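Subject: Re: [sellers] Tollero being folded into Zultik – what happens to our shops?
Date: 19 November 2023
List: Brurkport Online Sellers

> I'm a bit lost with the letter from Tollero. It says the marketplace
> is "joining the Zultik family" and that shops will be "invited to
> transition." I've been on Tollero since before it had a phone app and
> I have no idea what transition means for somebody my size. Do I lose
> my reviews? Do I have to sign up again? And is it true that Yusof is
> the one paying for all this? I thought they only did warehouses.
>
> Also, has anyone worked out the new fees? My eyes crossed halfway
> down the second page.

Oh, I've been waiting for somebody to ask! I read the letter, then the longer seller notice, then the seller notice again with a cup of coffee and a highlighter, and I think the whole thing is far better for small shops than the letter makes it sound. Whoever wrote that letter should be kept away from letters.

First, Yusof. Yes, they are in it, and yes, they started in warehouses. They bought a stake in Zultik in September and that money is what let Zultik make the offer for Tollero. They don't run either site. As I understand it they get a seat on the board and first crack at handling the shipping for sellers who want it handled (you don't have to want it, I don't, I like my own tape gun). So the Tollero name goes away in the end, Zultik stays, and Yusof is the deep pocket standing behind it.

Your reviews come with you. This was my biggest worry too, and the notice is clear on it: reviews and star ratings move over as long as you accept the transfer from inside your old account. If you go and open a fresh Zultik shop on your own, you start from zero and they won't merge the two afterward. So please, please don't get impatient and sign up through the front page! Wait for the button in your Tollero dashboard. Mine showed up last week under Settings, and I gather they are sending it out in batches, so don't panic if yours is missing.

What does not come over is your message history. If you have custom orders with the details buried in old messages, save those now. I did mine in one long evening and found a promise to a customer that I had completely forgotten, so that was a useful evening in more ways than one.
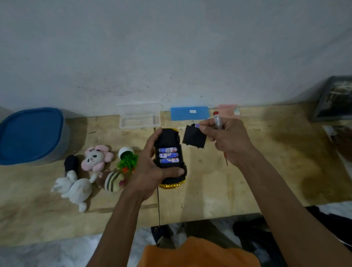 Now the fees, and I promise to go slowly. Tollero takes 8 percent of the sale and then charges separately to list each item. Zultik takes 13 percent and listing is free. On paper that looks like a hike, and for some shops it will be one. If you sell a few expensive things that go quickly, you will pay more, no way around it. But if you are like me, with a great big shelf of cheap odds and ends that sit for months and get relisted over and over, the listing fees were eating you alive. I put my last season's sales into a spreadsheet both ways and came out a little ahead under Zultik. I was so surprised that I did it again on paper.

One thing to watch: Zultik takes its cut on the item price and on the shipping you charge. Tollero never touched shipping. If you sell heavy stuff, put that in your spreadsheet before you decide anything. Some people will want to build postage into the price and offer free shipping, and the search on Zultik does seem to favor those listings, but I haven't tested that enough to swear to it.

There is also a starter deal for shops coming over from Tollero. You pay the old rate for the first 3 months after your transfer goes through. The clock starts on the day you accept, so there is a bit of strategy in it. If your busy time is the holidays, accept as soon as you get the button. If you do most of your business in spring, you might hold off, though the notice does say the offer closes when Tollero closes and they haven't given a date for that yet.

Payouts are the part I'm most excited about. Tollero paid me whenever it felt like it. Zultik says 2 business days after the tracking shows delivery, and the sellers I know who have been over there for a while tell me it really does work that way. For a tiny business that is a huge difference – I can reorder stock with money I have already made, and leave the credit card in the drawer.

A few smaller bits I marked with the highlighter:

Shop names carry over unless someone on Zultik already has yours. In that case they ask you to pick another, and the old link forwards to the new one for a while. The notice doesn't say how long.

Photos move, but the captions under them don't. Copy those out somewhere.

Coupons are wiped. If you have handed out printed cards with a code on them, you will need to make the same code again by hand on the new side. I checked with their help desk and they said that is fine.

Your tax forms will come as two separate ones for the year of the move, one from each company. Tell whoever does your taxes so they don't think one is a duplicate.

I know some people on this list are sad about Tollero and I am too, a bit. It was a scrappy little site and it gave a lot of us in Brurkport our first sale to a stranger. But it has been creaking for ages. The search was broken half of last winter and the app logged me out every time I sneezed. Having an owner with money to fix things is good news in my book, and the crowd shopping on Zultik is so much bigger. I can't wait to see what it does for the slow items.

If anyone wants my spreadsheet, write to me off-list and I'll send a blank copy with the formulas left in. You type your own numbers in the yellow column and leave the rest alone. And if your transfer button has turned up and something went wrong when you pressed it, do post what happened, as I haven't pressed mine yet and would like to hear from somebody braver.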